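디자인 기초수학 7강 강의노트
평면 채우기: 정다각형, 육각형 격자, 그리고 옷감 한 장
담당: Maricel Belmonte
강의일: 2019년 11월 15일

지난 시간 복습

회전대칭과 반사대칭을 구분하는 연습을 했습니다. 과제에서 제일 많이 틀린 문제는 평행사변형이었어요. 평행사변형은 180도 돌리면 자기 자신과 겹치지만 일반적으로 반사축은 없습니다. 대각선을 따라 접으면 겹칠 것 같은 느낌이 드는데, 종이를 오려서 꼭 한번 접어 보세요. 귀퉁이가 삐져나옵니다. 접어 본 사람은 시험장에서도 안 틀려요!

오늘부터는 도형 하나의 대칭에서 도형이 끝없이 이어지는 무늬로 넘어갑니다. 제가 이 과목에서 제일 좋아하는 부분이라 진도가 조금 느려질 수 있습니다. 미리 양해 구합니다.

1. 용어

평면 채우기(테셀레이션): 도형들을 겹치지 않게, 빈틈 없이 늘어놓아 평면 전체를 덮는 것.
정규 채우기: 한 종류의 합동인 정다각형만 쓰고, 변과 변이 딱 맞게 만나는 채우기.
꼭짓점 배열: 한 꼭짓점에 모이는 다각형의 변 수를 차례로 적은 것. 정사각형 네 개가 모이면 4.4.4.4라고 씁니다.

"변과 변이 딱 맞게"라는 조건을 빼먹지 마세요. 벽돌담처럼 반 칸씩 밀어 쌓은 정사각형도 평면을 채우기는 합니다. 다만 정규 채우기의 정의에는 들어가지 않습니다.

2. 왜 세 가지뿐인가

정n각형의 한 내각은 180 × (n − 2) ÷ n 도입니다. 한 꼭짓점에 k개가 모여 빈틈이 없으려면 내각 × k = 360이 되어야 합니다. 식을 정리하면

(n − 2)(k − 2) = 4

가 나옵니다. 정리 과정은 교재 여백에 직접 써 보세요. 두 줄이면 끝나는데, 그 두 줄 뒤에 이렇게 깔끔한 식이 나온다는 게 저는 볼 때마다 신기합니다. n과 k가 모두 3 이상인 정수이니 4를 두 양의 정수의 곱으로 쪼개는 방법만 세면 됩니다.

1 × 4: n = 3, k = 6. 정삼각형 여섯 개.
2 × 2: n = 4, k = 4. 정사각형 네 개.
4 × 1: n = 6, k = 3. 정육각형 세 개.

정오각형은 내각이 108도라서 세 개를 모으면 324도, 네 개를 모으면 432도입니다. 36도가 남거나 72도가 넘칩니다. 남는 36도짜리 틈은 꽤 예쁜 모양이라서 무늬로 살리는 디자이너도 있어요. 관심 있는 사람은 마름모 두 종류로 된 비주기 채우기를 찾아보기 바랍니다(시험 범위 아님).

3. 둘레 이야기

넓이가 똑같이 1인 도형을 놓고 둘레를 비교해 봅시다. 계산기로 확인해 보세요.

정삼각형 4.559
정사각형 4
정육각형 3.722
원 3.545

원이 제일 짧지만 원은 평면을 빈틈 없이 채우지 못하죠. 평면을 채우는 정다각형 가운데서는 정육각형의 둘레가 가장 짧습니다. 벌집 이야기에 늘 나오는 대목입니다. 같은 넓이의 방을 만드는 데 벽이 덜 든다는 뜻이니까요. 단, 실제 벌이 어떤 과정으로 육각형을 만드는지는 따로 따져야 할 문제라서 수학만 가지고 답을 내지는 않겠습니다.

조각보나 퀼트를 하는 사람에게는 이 표가 바느질 길이 표로 읽힙니다. 둘레가 짧으면 꿰맬 솔기도 줄어드니까요. 그런데 막상 해 보면 육각형 쪽이 손이 더 갑니다. 정사각형은 한 줄을 쭉 박고 줄끼리 다시 쭉 박으면 되는데, 육각형은 직선 솔기가 끝까지 이어지지 않고 꼭짓점마다 120도로 꺾입니다. 길이가 짧다고 일이 쉬운 건 아니라는 점, 재봉틀 앞에 앉아 보면 바로 느껴집니다. 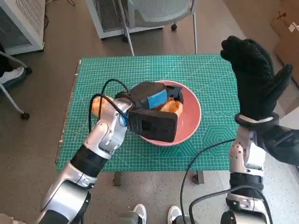
그러면 직사각형 천에 육각형을 그릴 때 좌표를 어떻게 잡아야 할까요? 한 변이 a인 정육각형을 뾰족한 꼭짓점이 위로 가게 세우면 치수는 이렇게 됩니다.

너비(마주 보는 두 변 사이의 거리): √3 × a
높이(마주 보는 두 꼭짓점 사이의 거리): 2 × a
옆 칸까지의 가로 간격: √3 × a
다음 줄까지의 세로 간격: 1.5 × a
짝수 줄의 가로 밀림: (√3 ÷ 2) × a

세로 간격을 2 × a로 쓰는 실수가 해마다 나옵니다. 줄과 줄이 서로 맞물려 들어가기 때문에 높이 전체만큼 내려가지 않습니다. 모눈종이에 세 칸만 그려 보면 금방 보입니다. √3은 무리수라서 모눈의 눈금에 가로와 세로가 동시에 맞지 않는데, 이것도 그려 본 사람만 답답함을 압니다. 저는 a = 30일 때 가로 간격을 52로 반올림해서 쓰다가 끝에 가서 어긋난 적이 있어요. 첫 칸에서는 오차가 눈에 안 보입니다. 반드시 왼쪽 기준선에서부터 누적 거리로 재세요.

4. 풀이 예제: Dankwa 원단

원단 이름은 Dankwa, 크기는 가로 2460 mm, 세로 1000 mm입니다. 한 변 30 mm인 정육각형을 뾰족한 쪽이 위로 가게, 원단 왼쪽 위에서부터 빈틈 없이 배열합니다. 온전한 육각형은 몇 개 나올까요? 시접은 생각하지 않습니다.

(가) 가로. 너비는 30√3 = 51.96 mm입니다. 2460 ÷ 51.96 = 47.34이므로 홀수 줄에는 47개가 들어갑니다. 짝수 줄은 25.98 mm만큼 오른쪽으로 밀려서 시작합니다. 남은 폭은 2434.02 mm이고 51.96으로 나누면 46.84, 그래서 46개입니다.

(나) 세로. 첫 줄이 60 mm를 차지하고 그다음부터는 한 줄에 45 mm씩 늘어납니다. 60 + 45 × (줄 수 − 1)이 1000 이하여야 하니 줄 수는 최대 21입니다. 이때 쓴 높이는 960 mm입니다.

(다) 합계. 홀수 줄 11개, 짝수 줄 10개.
47 × 11 + 46 × 10 = 517 + 460 = 977

답은 977개입니다. 원단 넓이를 육각형 하나의 넓이로 나누면 1052가 나옵니다. 975도 아니고 1052라니, 하고 놀랄 필요는 없어요. 가장자리에서 잘려 나가는 조각이 그만큼 됩니다. 넓이로만 나눈 값은 위쪽 한계라고 생각하세요.

수업 중에 Dindo Navarro 학생이 원단을 90도 돌려 놓으면 개수가 달라지느냐고 물었습니다. 아주 좋은 질문! 이번 주 과제 3번으로 넣었습니다.

5. 두 종류 이상을 섞으면

꼭짓점마다 배열이 똑같다는 조건을 지키면서 정다각형을 두 종류 이상 섞는 것을 준정규 채우기라고 합니다. 모두 여덟 가지입니다. 오늘 칠판에 그린 것만 적어 둡니다.

3.6.3.6: 60 + 120 + 60 + 120 = 360. 바구니 짜임에 자주 보이는 무늬.
4.8.8: 90 + 135 + 135 = 360. 욕실 바닥에서 흔히 만나는 팔각형과 작은 정사각형.
3.12.12: 60 + 150 + 150 = 360.
4.6.12: 90 + 120 + 150 = 360. 색을 칠하면 제일 화려합니다.

주의할 점이 하나 있습니다. 각의 합이 360도라고 해서 항상 평면 전체로 이어지지는 않습니다. 5.5.10을 보세요. 108 + 108 + 144 = 360이라 한 꼭짓점에서는 완벽하게 맞는데, 정오각형 둘레를 따라 돌면 막힙니다. 오각형의 변에는 오각형과 십각형이 번갈아 붙어야 하는데 변의 수가 다섯, 홀수니까요. 이 논증은 정말 짧고 예쁘니 외우려 하지 말고 그림을 그려 가며 따라가 보세요.

6. 색칠

이웃한 칸끼리 색이 다르도록 칠할 때 필요한 색의 수를 세어 봅시다. 정사각형 격자는 체스판처럼 두 색이면 됩니다. 정육각형 격자는 한 꼭짓점에서 세 칸이 서로 모두 이웃하니 적어도 세 색이 필요하고, 실제로 세 색으로 충분합니다. 한 줄에 가, 나, 다를 반복하고 다음 줄은 밀어서 시작하면 됩니다. 정삼각형 격자는 위로 선 삼각형과 아래로 선 삼각형에 한 색씩, 역시 두 색입니다.

작년 Zestomgate 전시에 나온 "Prasance" 연작이 바로 세 색 육각형 무늬였습니다. 멀리서 보면 정육면체를 쌓아 놓은 것처럼 보이는데, 육각형 하나를 마름모 세 개로 나누고 밝기를 세 단계로 준 것입니다. 도록은 과사무실에 있으니 빌려 보세요.

과제

1. (n − 2)(k − 2) = 4를 유도하는 과정을 쓰시오.
2. 넓이가 1인 정육각형의 둘레를 소수 셋째 자리까지 구하시오. 풀이 필수.
3. 4번 절의 원단을 90도 돌려 가로 1000 mm, 세로 2460 mm로 놓고 다시 세어 보시오. 977과 비교할 것.
4. 3.3.4.3.4 배열을 자와 컴퍼스로 A4 한 장에 그리고 색칠하시오. 꼭짓점은 최소 열 개.
5. (선택) 집이나 길에서 준정규 채우기를 찾아 스케치하고 꼭짓점 배열을 적으시오.

제출은 다음 수업 시작 전까지, 종이로 받습니다. 4번은 접지 말고 내 주세요.

준비물: 컴퍼스, 30 cm 자, 색연필 세 자루 이상. 모눈종이는 Clelar 제품을 교실에 비치해 둡니다.

다음 시간: 평행이동과 미끄럼반사, 띠무늬 일곱 가지. 10월에 나눠 준 대칭 요약표를 가져오세요.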